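Come and cook with us at Kekside!

Kekside is looking for two kitchen helpers to join our community lunch club, starting in May. We serve soup, a hot main and a pudding to anyone who wanders in, and if you like a natter over the potatoes, well, you'll fit right in. No certificates needed (we'll put you through food hygiene ourselves), just clean hands and a bit of patience when the oven sulks. 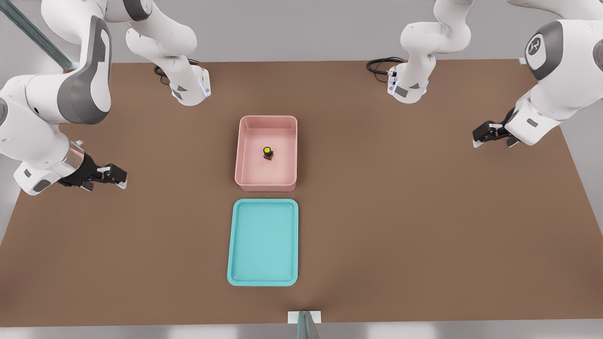
Pink bin and turquoise tray on the big brown table.

You'd do two shifts a week, 9.30am until 2pm, mostly chopping, serving and washing up, with lunch thrown in, of course. Farzana Paul runs the kitchen and will show you the ropes, and she's always glad of a new recipe, so do bring your gran's! We dished up 1,000 lunches last winter and would dearly love to manage more. 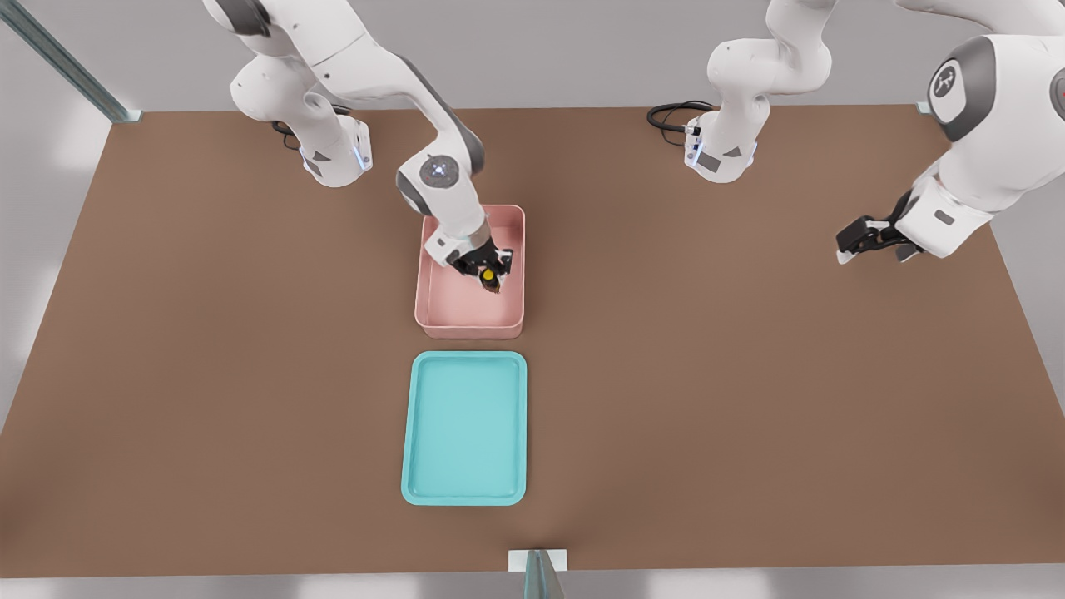

Another look at the table, with a gripper reaching into the pink bin.

To apply, drop a note to Kavinda Wickramasinghe at the Kekside front desk, telling us a little about yourself and which mornings suit you.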